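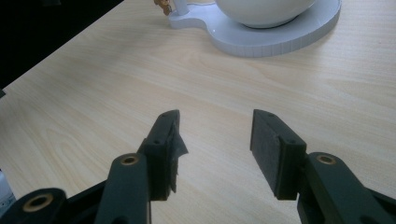
How many examples does a gripper need before it can pick up a cup by itself?

Skornik's working figure is 206 demonstrations per task, recorded by people at a table, and the number has more to do with variety than with the amount of data. A smaller set taken with the same cup in the same spot trains a policy that works in that spot.

The company builds small handling systems for hotel kitchens. Its learning group keeps two tables in a rented unit and records most of its material there with hand-held grippers. The operator holds the tool, carries out the task, and sets the tool down. A camera looks past the fingers at whatever lies ahead of them. The recorded file contains the video, the estimated path of the tool, and the width of the opening at each time step.

Desta Derese, who runs collection, divides an example into approach, contact, transport and release. Contact is the shortest of these and produces most of the rejected files. If the fingers close while the tool is still moving sideways, the object turns in the grip, and the path recorded afterward belongs to a grasp that the robot will not reproduce. Operators are told to stop, close, and then lift.

"People do it all in one motion at home," Derese says. "We ask them to break it up. The first hour of any new operator's files is usually thrown out."

The approach matters for a different reason. Each recording begins with the fingers open and some bare tabletop between them and the nearest object. That stretch gives the policy several views of the target at changing distance, and it gives the tracking software time to settle. Wood grain helps here. A plain white surface offers few points to track, and the estimated path drifts. The group gave up on a plain white table in June after losing most of a day's recordings.

Glossy white ceramic is the harder case. It has little texture, and its highlights move with the camera. The group leaves such pieces on the table along with small figurines and other household objects, and changes the arrangement after every seven recordings. Objects that are not part of the task stay in view as clutter. A policy trained on a clear table tends to reach for the first thing it finds on a crowded one.

Finger pads are the part of the tool that changes most during collection. Foam compresses, and its outer layer can peel and stand away from the finger. On the tool with hand-held jaws, one pad may be ragged while the one facing it is still flat with clean edges. This affects the data in two ways. The grip is no longer even from side to side, and a loose flap sits inside the camera's view, close to the point of contact, where the model may treat it as a cue.

Opinions in the group differ on what to do about it. Zinash Bogale, who trains the models, wants worn pads kept in part of the set, on the grounds that pads on a working robot will wear as well. Derese would replace them at the first tear. The present rule is a compromise – worn pads are allowed, but the operator enters pad condition in the session log, and Bogale can leave those files out of a run.

Processing is done overnight with an in-house program called Curum. It drops files in which tracking was lost, trims idle time at both ends, and flags any recording in which the opening never narrows. Roughly one file in eight fails. The rest are checked by eye at double speed, usually on Wednesday.

The next task on the list is pouring, which needs a tilt measurement the current files handle poorly.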